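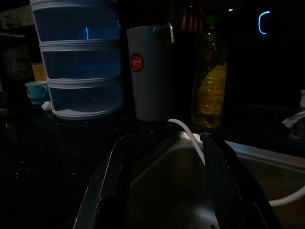 Yae Takagi had the kettle on before I'd got my boots off, and she was talking about servos before it boiled. She lives at the top end of Skerstead, in a weatherboard place with a lemon tree out the front and a shed out the back, and for most of this year the shed has been far too small for what she's been making in it. So the arm, which she and her old workmate Toshio Kubo call Wada, has moved indoors and taken up residence in the kitchen.

"It was meant to be a fortnight," she told me, pouring. "I said to Tosh, we'll bring it in while the weather's rotten and then it goes straight back out. That was before winter."

The two of them met at Brenow, where they spent the better part of their working lives keeping packaging machinery going. Yae did the electrical side and Toshio was a fitter. When the plant wound down they each took home a box of bits, as people do, and Toshio's box happened to have some rather nice bearings in it. He's a quiet fellow with enormous hands, and he let Yae run on for a good while before he joined in.

"I wanted to build a telescope mount," he said, a bit wistfully. "She wanted an arm. You can see who won."

What they've ended up with is a six-jointed arm with two long black fingers on the end and a little camera tucked in at the wrist, looking out past the fingers at whatever they're reaching for. The controller board is an Anard, bought second-hand, and nearly everything else was printed, turned or filed in the shed. Yae keeps a ledger (a proper paper one, with a red spine) and she turned it around on the table so I could read the running total, which stood at 871 dollars. Toshio pointed out that this didn't include the biscuits.

The fingers are the part they're proudest of, and also the part that has given them the most grief. The current pair is version 29. Earlier ones were short and stubby, and did beautifully on the bench with a foam block, and then couldn't get down into anything deeper than a soup bowl without the knuckles fouling on the rim.

"A bench is a very flattering place for a robot," Yae said. "Everything's flat and there's a nice lamp. Then you point it at a real sink, and the walls go down, and the steel's throwing light about, and there's a cable hanging over the back edge, and the poor thing has no idea what it's looking at. I love that, though. That's the good bit."

She is fond of working in bad light, too, partly out of stubbornness. Black granite with the lights down and a shiny tap fitting nearby is about as unkind a view as a small camera can be given, and she reckons that if Wada can tell its own fingers from the counter in those conditions it'll manage anywhere. Toshio would like the lights on. They have had this conversation before, I gathered, and they had it again while I ate a second slice of date loaf.

I asked what the arm was for, in the end, and there was a bit of a pause. Toshio looked at the ceiling. Yae said that her hands aren't what they were, and that reaching down into a sink and lifting things out again is one of the jobs she'd happily give away. "I don't need it to cook. I'd just like it to fetch a cup out without me having to think about my wrists," she said. "And if it takes four minutes, well, I've got four minutes."

At present it goes a good deal slower than that. The motion is capped at 32 millimetres a second, which was Toshio's doing, after an early version of the elbow came round quicker than expected and took the handle off a drawer. There's also a big stop button on a lead, and house rules about who's holding it. Whoever is typing doesn't get the button. "It sounds fussy," he said, "but I've had 37 years around machines and I've still got all my fingers, so I'm allowed to be fussy."

The pair of them work on it most Sundays, and they're hoping to bring it along to the hall in November if they can sort out the wiring through the wrist, where the camera lead keeps getting pinched at the far end of its travel. Toshio has drawn up a new clamp. Yae thinks the clamp is lovely and that the lead should just be longer.

By then the tea had gone cold and she was hunting through a drawer for a hex key, still talking, with Toshio holding out the one she wanted.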